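Flolgate repair mornings to return to Dirdale hall

2020-10-03

The repair mornings that so many people in Dirdale have been asking after will be starting up again at the Flolgate hall, and there is a good deal of happiness in the village at the thought of it. The last one was held in March, and a fair few toasters, lamps and wobbly chairs have been waiting patiently in cupboards ever since.

Things will be a little different this time, as you might expect. Visitors are asked to book a slot before they come, to wear a face covering indoors and to leave their item at the door with a label tied to it – a name, a telephone number and a line or two on what seems to be wrong. Repairs will then be done at well-spaced tables, and owners can wait outside under the awning or go off for a walk by the river and come back later.

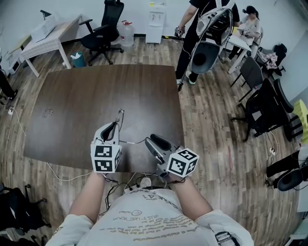 The mornings began when the old Godoy hardware shop closed its doors and people found they had nowhere to take a kettle that had given up or a radio that would only crackle. In the years since, 456 items have been written down in the repair book as mended and sent home, from garden shears to a much-loved rocking horse, and the book itself has had to be rebound once.

There is also some very welcome news about money. A grant of £200 from the Zekholm fund will pay for a new soldering iron, a better lamp for the sewing table and a decent stock of fuses, plugs and thread, all of which had been running low. Repairs will stay free, although there will be a tin by the door as before, and spare parts are to be paid for by the owner.

Each slot will last 90 minutes, with 2 items allowed per household so that everyone gets a fair turn. Microwaves and gas heaters can't be accepted, I'm afraid, but clothes, bicycles, small furniture and most things with a plug are very welcome – and so are jigsaws with a missing piece, if you happen to have the patience for that sort of thing. Booking forms can be picked up from the porch of the hall or from the Dirdale post office.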